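Subject: Re: [drandbridge-robotics] Club demo: cooking task for the spring showcase

Nandini Iyer wrote:
> The students want to do the toaster oven for the showcase, start
> to finish, both arms. Tray, skewer, cup, the lot. I've told them
> yes unless somebody on the list objects by tonight. The plan is
> on the club page and the Clotel scripts are in the usual folder.

I don't object, but I'm not sold. My notes went up on the club page last night and I'm pasting them in so people who don't log in can argue with me.
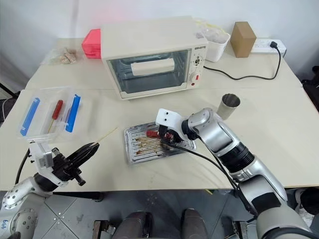

DRANDBRIDGE, March

The plan calls this "cooking." What I see is one gripper with a skewer, the other with a piece of red food on the grill rack, and a lot of steps between there and dinner. Each of those steps is its own script. If the students say "the robot makes a kebab" in front of parents, the first question will be who decided what happens next, and the answer is a kid with a keyboard.

Then there's the log. Lobo's summary says 1533 good grasps out of 1794. Good by whose count? The script marks a grasp good when the fingers stop closing, so squeezing the rim of a steel cup scores the same as holding it well enough to move it.

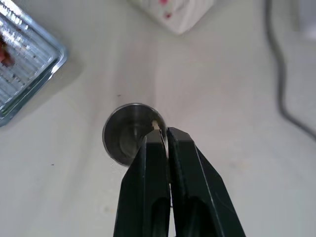 I asked for the lift results separately and got a chart with no axis labels. Please fix that before anyone puts it on a poster.

Nandini, what I'd want to see before the showcase:

1. The tray move, with a gripper on each end. It's the one part that really needs two arms — show it ten times in a row, same script, and write down every miss.

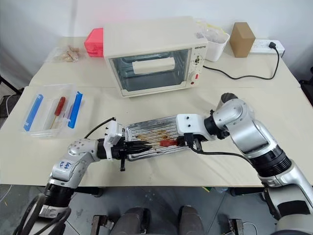 2. The skewer, with the starting position changed between runs.

3. A plain sentence on the poster saying which parts are scripted. The Drison team did this last year and lost no points for it.

I can look at the raw log if somebody sends it. Not the summary.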